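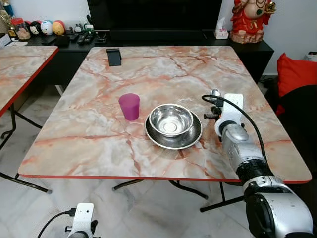

第40期 第2页

设备与预算

明年添置设备的事,想先跟大家慢慢聊一聊

各位朋友,夏天过得真快,转眼又到了要坐下来算账的时候。往年这个栏目大多写写备件和保养,篇幅不长,这次请大家多担待一点,泡杯茶再看,因为要谈的东西比较多:双臂机器人的下一轮采购,钱从哪里出,东西放在哪里,以及在签字之前我们还想弄明白哪些问题。

先说背景。去年立项的时候,Tuken 小组的目标写得很朴素,就是让机器人在普通人家里做普通的家务,饭前摆桌子,饭后收碗碟。当时预算表上最醒目的一行自然是机械臂,大家讨论来讨论去,也都围着这一行转。到了今年6月,Halima Adeleke 把半年来的支出单子从头到尾理了一遍,在例会上念给我们听,念到后面会议室里挺安静的。臂本身的花费和当初的估算差得不多,真正超出来的是那些零零碎碎的东西:线缆、夹爪的手指、转接件、运输箱、来回的路费,还有给现场准备的各种杯盘碗碟。单看哪一样都不贵,加在一起就很可观了。

所以这一轮我们想换个顺序,先把小东西列清楚,再去谈大件。

碗碟这一项,可能有朋友会觉得好笑,做机器人的人怎么认真讨论起买碗来了。可是真做过的都知道,不锈钢的碗放在不锈钢的盘子里,两件都亮,灯一照就反光,边沿又薄,夹爪要贴着盘边下去,对手指的形状和视觉都是考验。半透明的塑料杯又是另一种脾气,颜色再鲜艳,透光的地方还是让人操心。Olanrewaju Babalola 一直主张按家里常见的样子去买,每种材质都备一些,金属的、塑料的、陶瓷的都要有,而且要备重样的,方便不同地点做同样的任务。我很赞成。这一项我们单列了2,958元,够各个点用上一阵子,剩下的留着补货。

桌子也想多说两句。以前我们习惯在实验室里用统一的白色台面,干净是干净,可家里的桌子哪有那么素的。折叠桌、大理石花纹、亮面、包着红边,这样的桌子在很多人家里都见得到,纹路斜着走,跟餐具的影子混在一起,程序该认得出来才行。明年的计划里,台面会当成正式的设备来登记,跟夹爪一样有编号,有人管,坏了能报。折叠腿的桌子还有一个好处,搬起来省事,收好以后靠墙一立就行,对地方小的站点很友好。

接下来是夹爪和线缆。
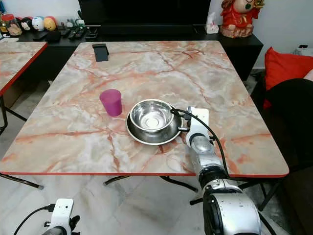

图:右侧夹爪靠近不锈钢盘的边沿,桌上另有一只品红色塑料杯。

夹爪方面,Hovberg 和 Osagie 两家都给了方案,资料我都看过,各有各的好。Hovberg 的报价把手指和外壳分开卖,手指磨损了单独换,长远看比较划算,就是交货要等。Osagie 的是整套更换,省心,价格也就高一些。我个人的意思是先各要一套样品,在同样的桌子、同样的碗盘上试,试过再谈数量。试的时候别只挑顺手的动作,也要试试从盘沿下方托进去这一类,手指薄一点厚一点,差别马上就出来了。

线缆要单独提醒一句。从夹爪顶上绕出来的那一圈线,留短了,手腕转不开;留长了,又容易搭到桌面上的东西。以前我们把它当成附件,随臂附送什么就用什么,结果各个站点自己想办法,有绑扎带的,有贴胶布的,什么样的都有。这次请各位在询价时把线长、走线方式和固定件一并问清楚,写进合同附件里。备用线也请按每台2根来报,别再等断了才想起来。

说到场地,Dodham 那边的同事问过好几次,到底该给机器人留多大地方。我的建议是先不要急着腾空一整间屋子。客厅里有电视柜,有沙发,有靠垫,柜子上摆着纸巾盒、遥控器和几样小摆件,这些都是日常生活的样子,我们做的又是家用任务,留着正好。要紧的是把臂展范围内的通道想清楚,人从哪边走过去,急停按钮放在哪边伸手够得着,电源从哪面墙接出来。请各站点画一张简单的平面图,手画的也行,拍下来发给我们,能看清尺寸就好。

再讲讲付款的安排。大件照旧分期,首付、到货、验收各付一笔,具体比例等两家的样品试完再定。小件不走大合同,改成站点自己申领,单笔不超过100元的,负责人签个字就能买,月底统一报销。以前为了一把螺丝刀也要走整套流程,填表的人辛苦,审表的人也辛苦,这回总算能松快一些。不过票据还是要留好,Halima 对票据是很认真的,大家心里有数。

最后还有几件小事,想到哪里写到哪里。保修期请以验收日起算,不要以发货日起算,上次我们在这上头吃过一点亏。说明书希望供应商给中文版,图示清楚些,新来的同事上手快。运输箱请尽量保留原包装,地下室还放得下。培训的费用这次也列进去了,每个站点派一位同事来学,学完回去教大家,路费由总账出。

各站点的需求单,请写明现有的设备、想添的设备,还有您觉得用不上、可以转给别的站点的东西。最后这一栏常常空着,其实很有用处,上一轮就有一张闲着的折叠桌,在一个站点的走廊里靠了好久,另一个站点却正打算去买新的。单子交给 Olanrewaju 就行,有拿不准的地方,直接来找我聊,不用客气。样品试用的安排定下来以后,我会在下一期里接着写。

2021-07-30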